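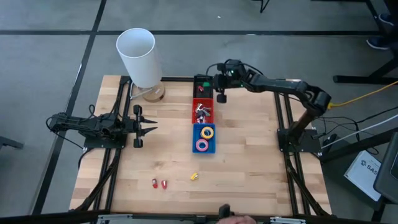
Sorting Small Parts at the Bench

Sheet 11 in the Goltstead workshop tips series. Revised June 2024.

1. One kind of item per bin

Three small bins are enough for a bench that is used for light repairs and packing. Metal bits go in one, tape in another, odds and ends in the third. Use different colours. A black bin, a red bin and a blue bin can be told apart at a glance, and labels on bins this size tend to peel.

Keep the bins in a single column or row, always in the same order. If the order changes, the colours stop helping.

2. Tape

Two rolls per bin is the working limit. A third has to be stacked, and the lower ones then stay put until the top one is used up. Yellow and pink tape share a bin without confusion. Two shades of brown do not.

Fold the free end under by 4 mm before putting a roll away. Store rolls out of direct sun; the adhesive creeps at the edges and picks up grit.

3. Small metal pieces

Keys, clips and similar pieces tangle if the bin is filled to the rim. Half full is better. Tip the lot out once a month on to a cloth, remove anything bent and wipe the bin with a dry rag. Do not oil pieces before storing them. Oil collects dust and marks the tape next door.

4. Light

A lamp with a tall white shade, open at the top, gives a soft spread with few hard shadows. Stand it at a back corner, clear of the bins. Where small print has to be read, add a directed lamp on the side opposite the writing hand.

Check the rating plate before changing the bulb. Allow a gap of at least 200 mm between the shade and any shelf over it.

5. Wooden tops

Butcher-block style tops mark easily. Lift bins when moving them. Grit under a plastic base will scratch the finish along its whole path.

Wipe with a damp cloth along the planks, then dry. For glue residue use a plastic scraper held nearly flat. Re-oil bare timber when water no longer beads; lacquered tops need wiping only.

6. Cables

Take cables over the side of the bench, never across the front. Leave a slack loop at anything that moves, and clip the rest to the bench frame.

Replacement bins: Skoltthorpe stores list, item 1382. See also sheet 4, Drawer Dividers.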